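Goltalbridge Home Computing List - archive

Subject: Re: Re: Worth fixing up the old workstations?
From: Aidan Corrigan
Date: 25/08/2020

Conall Ó Gríofa wrote:

> Folks, I have been offered a batch of ex-office workstations from
> Phelan, 30 of them, all seven years old and all said to be in working
> order. They want them gone by October. My thinking is that a cheap
> second-hand graphics card and a bit more memory would give every one
> of them another 5 years, easily. Big cases, proper power supplies, built
> like tanks. We could pass them on to people on the list at cost. I have
> read the Orkent guide and it says this is the greenest thing you can do
> with a computer. Who's in?

Conall,

I'm not in, or not yet, and I'd like a few things answered before anyone hires a van.

"Said to be in working order" by whom? I have bought office clearance machines twice. The first lot had been stored in a shed and the second lot had no disks in them, and both had been described to me in those same words. Did Phelan switch each one on, or did somebody walk past a pallet with a clipboard?

I'll grant you the cases. The older workstation chassis are nicer to work in than anything sold to the home buyer now, and I don't mind being shown one with the side off. 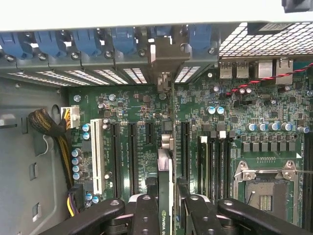 Page last changed: 25/08/2020 by list-archive

Blue clips at the back for the slots, so you aren't hunting on the carpet for a screw. Fine. But people get fond of the metalwork and stop asking about what's bolted to it. A good case tells you nothing about the state of the capacitors, and you won't find out about those until the thing has been running in somebody's box room for a month.

Then there's the power supply. "Proper" is doing a lot of work in your message. A good many office workstations were sold with a supply that suits the parts they left the factory with and has no spare leads for a graphics card. Some makers used their own plugs too, so you can't drop in a standard one. Have you looked at the label on even one of these? If you have, post what it says and I'll shut up on that point.

The Orkent guide I have read as well, all of it, including the back pages. The claim that keeping an old machine is always greener rests on a sum where the old machine and the new one draw the same power at the wall. They don't. A big workstation left on all day in a back bedroom, doing a bit of email, uses a good deal more than a small modern box doing the same job. Whether that ever catches up with the cost of making the new one depends on how many hours it's on, and the guide doesn't ask. I'm not saying it's wrong. I'm saying I can't tell, and I don't believe whoever wrote it could either.

On the cards, I'd want to know which ones. The cheap ones are cheap for a reason, and the usual reason is that the maker has stopped putting out drivers.
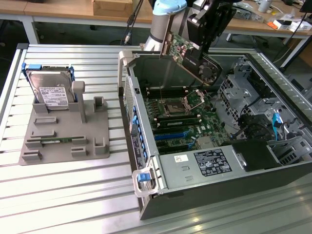

An older card with a small fan will give you a picture, but so will the one already in there, or the plug on the board if it has one. What is the new one for? If it's for games, the processor will hold it back. If it's for a second screen, say so, and we can talk about a card that costs less and needs no extra lead. I asked the same thing when Troltetti's name came up on here last year as a source of tested cards, and I'm still waiting to hear what the testing was.

As for passing them on at cost, what's the cost? Thirty machines, memory, cards, van, somewhere dry to keep them. If you are into this for 2000 before the first one goes out of the door, who is carrying that? And when one of them dies at Christmas, who gets the phone call? You will, Conall, and you are too polite not to answer it.

What I would do is take two. Run them for a fortnight with a plug-in meter on each, write down the readings, then open them up and see what's in there. If they behave, go back for another handful. If Phelan won't let two go without the other twenty-eight, I'd take that as an answer about the working order.

I have a meter you can borrow. It reads slightly high but it's the same amount high every time, so it will do for comparing.

Could you also trim the subject line when you reply? We're up to two Re:s already and it has broken the threading at my end.

Aidan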